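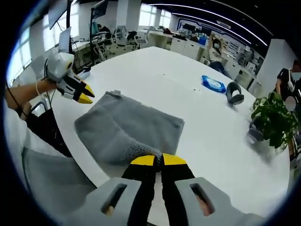

Institutions that run automated equipment have learned, at some cost, to report what their machines do wrong. They have been slower to report what goes wrong before a machine is ever switched on. Much of the work that now decides how a robot will behave takes place at an ordinary table in an ordinary office, where a person closes the yellow tips of a hand-held gripper on the corner of a folded gray towel while a second gripper is held ready on the left. The work looks harmless, and for the person doing it that is largely true. The harm can arrive months later, in another building, and by then it is usually filed under a different name.

The Rallaria failure of last October is a case in point. Rallaria is the two-armed folding cell that Sestari supplied to the linen hall at Huenchumán. During a supervised trial the cell took hold of a flat cloth, began the fold, and drove its right arm across the path of its left. The arms met above the table. A finger mount broke and a piece of it landed outside the marked floor area, where an attendant had been standing shortly before. The stop circuit did its job and there were no injuries. The hall's own log gave the cause as "arm collision, mount replaced," and the cell was returned to trial within four days.

It collided again. Only then did anyone go back to the recordings. The training set held 3838 of them, and in 50 the left and right streams had been exchanged. Two grippers had been plugged back in the wrong way around after a break, and the labels were assigned by port. The motion in each recording was good. The cloth had been folded well each time. What the system had learned from those sessions was that a left hand may properly begin where a right hand should be.

It has been argued, including by some of our own members, that 50 bad recordings in a set of that size should wash out. We do not accept this as a safety position. They were not spread evenly through the set. All of them came from one stretch of work on one kind of cloth, and that was the kind of cloth on the table at Huenchumán when the arms met. A small share of the whole was a large share of what the machine knew about that task.

Two-handed work is also less forgiving than it appears. One gripper pins the near edge of the cloth, the other raises the far right corner, and the fold lies on a diagonal between them. Each position makes sense only in relation to the other. Exchange the names of the two hands and every single reading remains plausible, which is why the automatic checks passed. They tested for missing values, for speed, and for reach. They did not ask which hand was which.
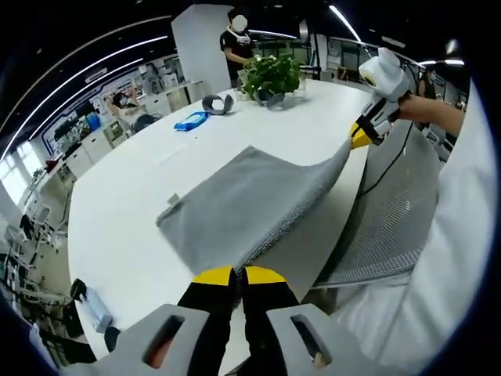 Recording is safety work

Our view is that an error of this sort should be handled as a safety event from the moment it is found, whether or not a machine has yet moved because of it. At present it is treated as housekeeping. The operator who notices a swapped cable corrects it and carries on. There is no form to fill in, and no one downstream is told that the earlier sessions may be affected. We do not blame the operators. They were asked to produce clean folds and they produced them.

Sestari has since marked its cables by side and added a short opening motion to each session, in which the left gripper is opened and closed alone. That is sensible and cheap, and we would like to see it become common practice. It leaves the larger matter alone. Botton, where a second cell was due to be installed, received the same model with the same fault in it and learned of the Huenchumán collisions through a parts order. A site that is asked to let its staff stand beside a machine is entitled to hear about a known fault directly.

What we ask of suppliers

A supplier should keep a record of faults found during data collection and should share it with every site that runs a model trained on that data. A collision in trial should suspend the trial until the recordings for that task have been examined, even where a broken part seems to explain everything. The person who signs off on a set should watch a sample of it in full, with the left and right streams side by side.

Objections on grounds of cost have been put to us. Watching 1000 short recordings is tedious, and we recognize that smaller firms have few people to spare for it. The linen hall has few people to spare as well, and they work within reach of the arms.

Opinion > Workplace Automation > Faults and Incidents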